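3.2 Recogida de demostraciones

Las demostraciones se grabaron por teleoperación bimanual, con dos brazos y manos articuladas de varios dedos, sobre la tarea de inserción que en el resto del artículo llamamos Niltell. En total 326 episodios. Se descartaron casi 8 por desfase entre la consigna de la mano y la posición leída; el resto entra en el entrenamiento sin recortar. Operadores: dos, Y. Landeg y D. Thibodeaux, turnos separados, mismo protocolo. La campaña principal empezó en enero y la última tanda lleva fecha de 24/4/23.

Cada episodio parte de una colocación distinta de las piezas. Sin plantilla fija - el operador las reparte a mano y arranca. En una primera versión (Pumphrey, interna) usábamos posiciones marcadas y la política aprendía la posición, no la pieza; con el reparto libre el error de alcance subió al principio y luego bajó por debajo de la versión anterior. El registro lo hace Irkura, nuestro grabador: consigna articular, posición leída, apertura de cada dedo y vídeo desde la cabeza. La sincronización se hace por marca de tiempo, sin disparo comun. Para el etiquetado de fases usamos Zetska con 8 etiquetas (reposo, aproximación, agarre, transporte, alineación, inserción, suelta, retirada). Etiquetado manual, una pasada, revisión cruzada solo en los casos dudosos.

Un punto que nos costó tiempo: las esperas. Con los dos brazos es fácil que uno quede parado en el aire mientras el otro trabaja, y si esas esperas se etiquetan como reposo el modelo tiende a congelar ambos. Ahora la etiqueta es por brazo. Detalles en el apéndice B.

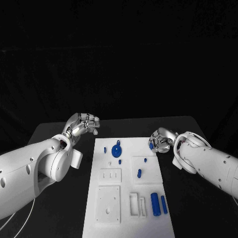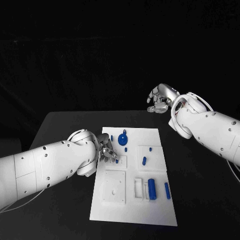
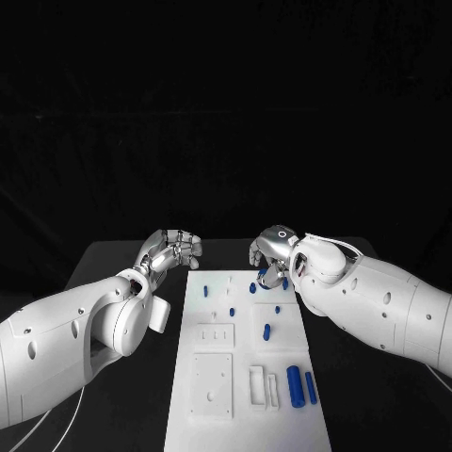
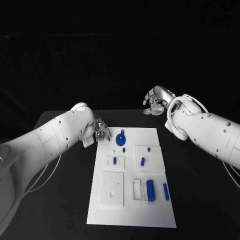
Figura 3. Tablero blanco de la tarea, con piezas azules y soportes blancos, visto desde la cámara de cabeza.

La etiqueta por brazo obliga a mirar cada mano por separado, y ahí el vídeo ayuda más que la lectura articular. Una mano cerrada a medias puede llevar pieza o no llevarla, y la apertura de los dedos apenas cambia con las mas pequeñas. En la primera imagen de la fig. 3 la mano derecha tiene una pieza azul entre las puntas de los dedos y la izquierda va vacía, con los dedos también curvados; en la tercera, la derecha pinza una clavija pequeña, medio tapada por los propios dedos. La oclusión es el motivo principal de los casos dudosos. Regla que seguimos: si la pieza no se ve en el fotograma, se retrocede hasta el último en que se vea y se arrastra la etiqueta desde ahí. Si no hay ninguno, el tramo queda sin etiquetar y no cuenta en la pérdida de fase, aunque sí en la de acción. Los soportes son otro problema, blanco sobre blanco, el contraste es bajo y el detector de bordes que probamos al principio no servía. Se retiró. Los resultados con y sin etiqueta por brazo están en la sección 4.1.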